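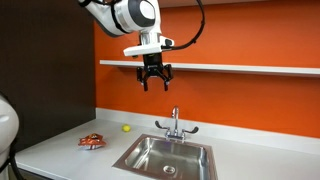 「オレンジにした理由? うーん、朝が苦手だから、かな」

開口いちばん、センガ・パターソンさんはそう言って笑いました。長年の友人に紹介してもらって、ずっと話を聞きたかった人なんです。台所の内装ばかり手がけて、もう3年目。本人いわく「流し台のまわりのことしか考えていない」そうで、このあと2時間しゃべって、本当に流し台のまわりの話しか出てきませんでした(最高でした)。

まずは壁の色のこと。私は賃貸の白い台所で暮らしているので、あの鮮やかなオレンジにはちょっとひるみます。飽きませんか、と正直に聞いてみました。

「よく言われます。でもね、台所の壁って、思っているほど見えていないんですよ。みんな手元を見ているから。ふっと顔を上げたときに色がある、それくらいでちょうどいいんです。全部の壁を塗ったらさすがに疲れます。だから左側は濃い茶色のパネルにしました」

なるほど、茶色が入ると急に落ち着くんですよね。最初の案では左も白だったそうです。ところが仮に色を並べてみたら、オレンジだけが浮いてしまった。そこへ共同で仕事をしているヘフィン・ハウエルズさんが茶色の見本を持ってきて、その日のうちに決まり。

「ヘフィンは普段ものすごく慎重なのに、あのときだけは早かった。私のほうが一晩考えたいって言ったくらい」

続いて棚の話。オレンジの壁を横切って、白い棚板が1枚、すーっと長く伸びています。何も載っていないんです。私ならその日のうちにお茶の缶を並べてしまいそう! そう言うと、センガさんは大きくうなずきました。

「並べていいんですよ、もちろん。ただ、最初の何日かは空のまま使ってみてほしいんです。そうすると、自分が何をどこに置きたくなるかがわかってくる。塩に手を伸ばしたのに塩がない、ああ、ここに欲しかったんだ、って」

これ、帰ってからうちでもやってみました。棚から全部おろして、ひと晩。私が手を伸ばしたのは塩ではなく、ふきんでした。ちょっと意外。

棚の長さでは依頼主と意見が分かれたとも聞きました。途中で切って吊り戸棚を足したい、という希望があったのだそうです。

「収納が足りなくなるのが心配だったんでしょうね。気持ちはすごくわかる。だから鍋と食器を一度ぜんぶ床に出してもらったの。数えたら61点あって、ご本人がいちばん驚いてました。そのうち使っていないものを人に譲って、結局、戸棚なしでいけるって話になりました」

ここで、私がいちばん聞きたかった流しのことを。カウンターは艶をおさえた白で、そこに四角いステンレスのシンクがはめ込んであります。縁が光っていて、けっこう深い。水はねは気になりませんか?

「深いとはねにくいですよ。浅いシンクに勢いよく水を出すと、もうおへそまでびしょびしょになるでしょう(笑)。腰のつらい人には深すぎないほうがいいので、そこは必ず実際に立って、洗うまねをしてもらいます。お皿を持って、こう、くるくるって」

身振りつきで教えてくれるので、こちらもつられて手を動かしてしまいました。大人ふたり、お皿なしで皿洗い。

カウンターの奥には、壁に沿って低い白の立ち上がりがついています。タイルを高く貼るつもりはなかったのでしょうか。

「迷いましたよ。でも高くするとオレンジが減るでしょう。それがもったいなくて。低くしたぶん、壁はまめに拭いてくださいねってお願いしてあります。使ったら拭く。乾いたふきんで仕上げる。私の言うことなんて、だいたいそれだけ」

白いカウンターはお茶やカレーの色がつきそうで怖い、という話もしました。センガさんの自宅の台所も白だそうで、こぼしたらすぐ拭く、濃い色のものを切るときはまな板を大きめにする、というごく普通の答え。じゃあしみはひとつもないんですか、としつこく聞いたら、

「あるある。コンロの横に、赤ワインのが。引っ越してきた晩につけました」

とのことで、なんだかほっとしてしまいました。

次は6月までに、もっと小さな台所をひとつ仕上げる予定だそうです。色はまだ決まっていなくて、いまの候補は緑と、またしてもオレンジ。ヘフィンさんは緑派だと聞いています。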